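Bestthorpe 100 Kitchen Worktop
Product code 3217

Solid-core worktop with a gloss white finish, supplied in straight lengths for domestic kitchens, utility rooms and staff kitchens. The surface is sealed on all faces before it leaves the works, including the underside and both ends. Cut edges must be sealed again on site.

Finish: gloss white. A matt version is made to order under the Belero name and is priced separately.
Front edge: square, with a light bevel.
Upstand: optional, same finish, sold by the length.
Guarantee: 5 years in domestic use.

Fitting

Base units should be level along the full run before the worktop is laid. Store the lengths flat and indoors overnight before cutting. Cut from the underside with a fine-toothed blade and leave a gap of 6 mm at the wall, to be covered by the upstand or by tiles. Joints are drawn together with the bolts supplied and filled with Otov jointing paste. Wipe off surplus paste before it sets. Once hard it can only be removed by scraping, and scraping will mark the gloss.

Hob and sink openings need rounded inside corners. Square corners are the usual cause of cracks and are not covered by the guarantee.

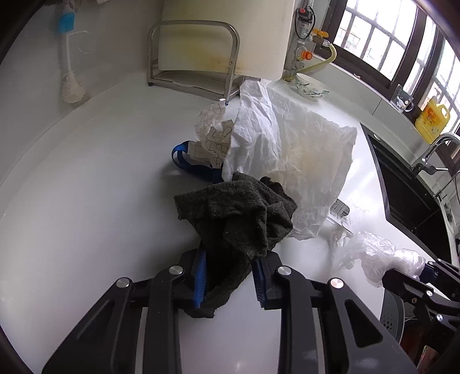
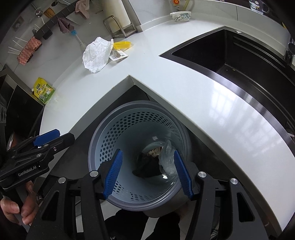
Cleaning

Use warm water and a small amount of washing-up liquid. Dry with a soft cloth to avoid water marks, which show more on gloss than on matt. Limescale around taps can be treated with diluted white vinegar, left for a few minutes and rinsed well. Do not use scouring powder, wire wool or oven cleaner. Bleach should be diluted and rinsed off at once.

Tea, turmeric and red wine should be wiped up when spilt. Old stains may respond to a paste of bicarbonate of soda, applied without pressure. Fine scratches can be reduced with Bilyk polish, but deep cuts are permanent. Always use a chopping board.

Heat

Pans must not be taken straight from the hob or oven to the worktop. Use a trivet with feet. Kettles and slow cookers may stand directly on the surface. Toasters should be kept clear of joints.

Ordering

Lengths are cut to the nearest millimetre and cannot be returned once cut. Please check measurements at both the front and the back of the run, as few walls are square. Drawings may be sent with the order and will be checked by Sushil Negi in the cutting shop. Questions about samples, trade accounts and delivery should go to Sunita Agarwal at the sales desk. Orders placed in January may take longer owing to the yearly stock check.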